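The night train to Dradbridge leaves Prurno at ten and pulls in just before seven. Most people on it are going for the baths at Brusa, a short bus ride up the valley from the station. The bus costs 80 cents and takes cash only.

Brusa has two bathhouses. The older one, Ilie, sits at the top of the village and has a stone pool fed straight from the spring. It holds 90 bathers at a time, and on winter weekends the line starts before the doors open. Locals go in the evening.
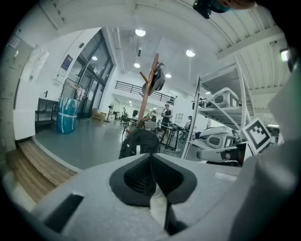 The newer bathhouse is down by the river. It has lockers, a cafe and a warm outdoor pool – good for families, though it gets loud after lunch. A day ticket there covers both buildings, so keep the wristband on if you plan to walk up the hill later.

The village itself has almost 700 residents, three guesthouses and one bakery. Rooms fill up in January and stay cheap in early summer. The path behind Ilie climbs to a lookout at 2,970 feet and takes an hour at an easy pace.
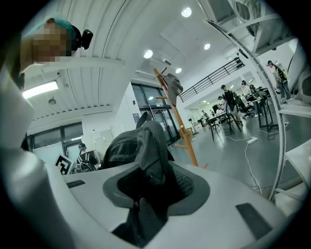 Marius Toma would skip the lookout on a first visit. He says the better walk is the flat one along the river, done early, with the bath saved for afterward. He also says to eat before going in, as the cafe stops serving hot food at two.

The last bus down leaves at 8:15.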